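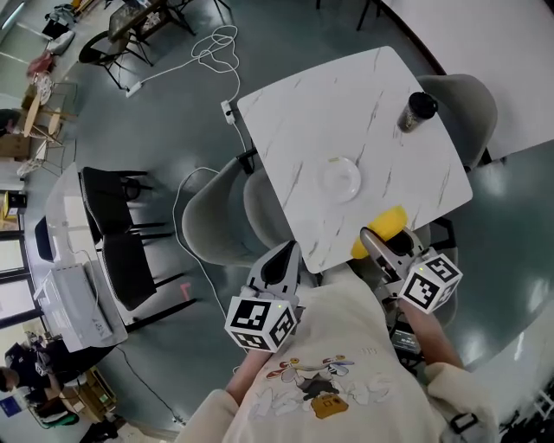
Zesden Community Help > Home > Laundry and Clothing

How do I wash a light printed sweatshirt without it ending up gray, cracked and wide?

Asked June 2026 | 258 views | 3 replies

I own more printed sweatshirts than a grown adult should, and I would like them to stop dying on me. The latest casualty cost $56, which I mention only so you understand my mood. It was off-white in April. It is now the color of a dishrag in a house where they don't replace the dishrags.

The symptoms, in order of how much they bother me:

The print. Big cartoon on the chest, the thick rubbery kind of print. It has developed fine cracks all over, like an old painting, and one corner lifts if I pick at it. I have been picking at it.

The color. Dingy all over, with the collar and cuffs worse. There's a yellowish tint at the neck that I would rather not discuss.

The shape. It got shorter and wider. I did not. Also the cuffs have given up and slide down over my hands, so they go into whatever I am cooking.

What I do now: everything that isn't black goes in together, warm, normal cycle, with a cap of Bilter (the regular liquid) and whatever fabric softener was on sale. Then the dryer on high until I remember it. The washer is a Hekton front loader that came with the apartment, and the manual did not come with it. The tag inside the sweatshirt says 60% cotton 40% polyester and has a row of little symbols that I assume are about pyramids.

I've read that I should wash inside out, wash cold, wash by hand, never wash, use vinegar, never use vinegar, and freeze it. I'm not freezing a sweatshirt. I have one ice cube tray and it's already a struggle in there.

Can the old one be saved, and what do I do with the next one? I'd like something I can keep up on a normal week, please. I know myself.

Reply 1 (marked as helpful by 127 people)

I ran the wash-and-fold counter at Arsenault Laundry for 13 years, so I've seen a lot of cartoon characters in bad shape. I'll go backward and start with the dryer, as that's your murderer.

High heat does most of what you're complaining about. The cotton part of the fabric shrinks more in length than in width, which is why the thing came out shaped like a pillowcase. The print doesn't shrink along with the cloth, so it buckles and then cracks when you stretch it back over your head. High heat also cooks any leftover body oil into the collar. Use low, and take it out while the seams are still a little damp. Or skip the dryer and lay it flat over a rack. Don't hang it wet from a hanger unless you want little horns on the shoulders.

"Until I remember it" is not a dryer setting, by the way. I checked with mine.

Now the washing. Inside out, every time. It takes four seconds and it keeps zippers and jean rivets from sanding the cartoon's face off. Cold is fine for ordinary wear. If it's actually dirty, warm is fine too, and I say this knowing that people on this site will come for me. Cold water on a greasy collar mostly gives you a cold greasy collar. What kills prints is hot water plus a long rough cycle plus the dryer, so use the gentle or casual cycle and keep the jeans and towels out of it. Towels are terrible neighbors. They're heavy, they shed, and they beat up everything near them.

The gray is two things. One is dye from "everything that isn't black," a category that in my experience includes navy, red and one green sock. Off-white things need to go in with white and off-white things. If you don't have enough for a load, wait until you do. The other is residue. A full cap of detergent in a front loader is too much for most loads. Those machines use very little water and can't rinse it all out, so what stays behind grabs dirt and holds on to it. Fill to the first line, or a bit below if your water is soft. And quit the fabric softener altogether. It leaves a coating, the coating goes gray, and it isn't doing the glue under a print any favors.

For the old one:

Mix a powdered oxygen bleach (the kind without chlorine) into a bucket or sink of warm water, following the amount on the tub. Make sure it's fully dissolved before anything goes in. Put the sweatshirt in inside out and leave it for a few hours. The water will turn a color you won't enjoy. Drain it, run the sweatshirt through a wash with no detergent at all, and look at it in daylight before you decide. You might need to do it a second time. Try an inside seam first if the print has bright colors near the edges, and read the tag, as a triangle with an X through it means no bleach of any kind.

For the collar, rub a little dish soap into the dry fabric with your fingers and leave it for fifteen minutes before the soak. Dry first. Everybody wets it first and then wonders why the soap slides off.

Don't use chlorine bleach. On a cotton and polyester blend it can turn things yellower than when you started, and you already have a yellow situation.

The cracks you can't undo. You can slow them down. If a corner is lifting, lay the shirt flat, put a sheet of parchment paper over the print, and press with an iron on low for ten seconds. Press, don't slide. Let it cool all the way before you lift the paper. Sometimes it sticks back down for months. Sometimes you get one wash out of it. If the print starts to go shiny or smell, stop, because you are now making a grilled cheese.

And stop picking at it.

Reply 2

just turn it inside out and use cold, I have done this with all my hoodies since college and they are fine. Not sure why everyone makes it so complicated

also vinegar

Reply 3 (edited)

Mostly agree with the first reply, and I have no quarrel with the second except that I'd like to know what the vinegar is for. A splash in the rinse now and then won't hurt the shirt. Too much, too often, and some washer makers grumble about the rubber seals. Never put it in the same bucket as any kind of bleach. With the oxygen kind they mostly cancel each other out and waste your afternoon, and with chlorine you get a gas that will send you outside in your socks.

A few things on shape, as the first reply got all the good stuff before me.

Cuffs. Ribbed cuffs go slack when you shove them up to your elbows all day, and I suspect you shove. Dip only the cuffs in very warm water, squeeze them out in a towel, bunch the ribs together with your fingers so they look narrower than you want, and let them dry like that. It works surprisingly well on cuffs that are tired and not at all on cuffs that are dead. If they spring back a little when you stretch them, they're tired. If they just sit there looking at you, they're dead, and then it's either a line of elastic thread on the inside or you accept that the sweatshirt has three-quarter sleeves now, rolled.

Length. You can get some back. Soak the sweatshirt in lukewarm water with a spoonful of hair conditioner for half an hour, squeeze without wringing, lay it on a towel, and pull gently from the hem and shoulders, working your way across. Keep your hands off the printed part while you pull or you'll open every crack it has. Weigh down the hem with something that doesn't rust. I used cans of soup once, and I now own a sweatshirt with three faint brown circles along the bottom, so use books in a plastic bag. Don't expect miracles. I got back an inch and was proud of it for a week.

The Hekton. I have what sounds like the same front loader. On mine the "Normal" cycle spins very fast, and the spin is where prints get creased hard. There's a spin button that most people never press. Turn it down to medium or low. Your sweatshirt will come out wetter and take longer to dry, but the creases won't be pressed into the cartoon. Pull down the rubber lip of the door while you're there and wipe under it. If there's gray slime, some of your gray may be coming from that, and I'm sorry you had to hear it from a stranger. Run the machine empty on hot once a month.

The pyramids on the tag are as follows. The tub is washing, and the dots in it are temperature, with more dots being hotter. A line under the tub means go easy, two lines mean go easier. The triangle is bleach. The square with a circle in it is the dryer, and again more dots means more heat. The little iron is an iron, the only honest one in the bunch. If there's a circle by itself, it's for the dry cleaner and you can leave it to them.

For the next one, I'd also say wear a T-shirt under it and wash it less. A sweatshirt over a T-shirt can go several wears unless you've been sweating or, in your case, stirring soup with it.

Follow-up from the person who asked

Did the soak overnight because I forgot it was in there (I see the pattern). The water looked like tea. It's now off-white again, or at least off-off-white, and the neck is a lot better after the dish soap.

Found the spin button. Found the slime. We will not be speaking of the slime.

The ironing got one corner to stick and the other one not. Cuffs were tired, not dead, and they've stayed up through one pot of chili so far. Still too wide. I tried the conditioner thing and it smells like coconut, but I couldn't tell you it's any longer.

Does the parchment trick work on the thinner prints too, the kind you can't feel with your finger? I have one of those starting to fade at the edges and I'd like to get there before I ruin it.

Reply 1, again

No. If you can't feel it, the ink is down in the fabric and there's nothing to stick back. Inside out, low heat, and keep it off the sunny end of the clothesline.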